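Last revised 2026-04-12. Applies to the Tallance wall-mount units, both sizes.

# Balancing supply air in a small open-ceiling workspace

Rooms with exposed ducts are easier to balance than rooms with a dropped ceiling, as every branch can be reached from a ladder. The procedure below is for a single-zone system with one trunk and several short branches. It does not cover variable-volume boxes.

## What you need

- Flow hood or vane anemometer
- Flat screwdriver and a quarter-inch nut driver
- Grease pencil
- The design airflow for each outlet, in CFM
- A ladder rated for the job

If the design sheet is missing, work out a target for each outlet from floor area and heat load before going further. Balancing to equal flow at every outlet is a common mistake. An outlet over a sunny window needs more air than one over a storage wall.

## Prepare the system

1. Replace the filter. A loaded filter lowers total flow and every reading after it.
2. Open all branch dampers fully. The handle lies parallel to the duct when the blade is open.
3. Open all register louvers. Do not use louvers to balance — they are noisy when throttled and people move them.
4. Set the fan to continuous, at the speed used for cooling.
5. Close exterior doors and leave interior doors as they normally stand.
6. Let the fan run until the readings at one outlet stop drifting.

## Take the first readings

Measure each outlet and write the value on the sheet beside the target. Hold the hood flat to the register with no gap. With an anemometer, take several points across the face, average them, and multiply by the free area from the register data.

Divide measured flow by design flow to get the percent of design. In the Endness workshop, the first pass gave a total of 418 CFM, and the outlet farthest from the fan came in at 94 percent of its target. That outlet was the lowest in the room, so it became the reference and its damper stayed open.

## Adjust the dampers

Start with the outlet that has the highest percent of design. Close its damper a little, then read it again along with the reference outlet. The reference will rise as air is pushed toward it. Bring the two to the same percentage, then move to the next highest.

Expect to make 2 full passes. Small changes at one branch shift all the others, and the first pass rarely holds. When all outlets agree within ten percent, adjust fan speed to bring the total to design.

Lock each wing nut and mark the handle position on the duct with the grease pencil. If a damper has to be nearly closed, look for an oversized branch or a missing trunk damper.

## Check the result

Walk the room with the fan running and listen for hiss at the registers. Check for drafts at seated height. Record final readings, fan speed, and filter type on one sheet and keep it at the air handler. 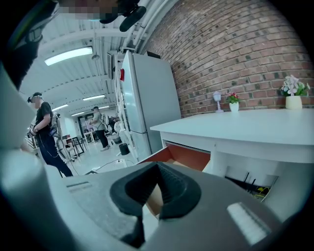 *White ceiling with exposed beams and ducts.*

## Rechecking

Read the reference outlet again each July under full cooling load. A drop there with a clean filter usually means a slipped damper or a loose joint. Seal joints with mastic — cloth tape dries out and lets go. If walls or large shelving have been moved, repeat the whole procedure.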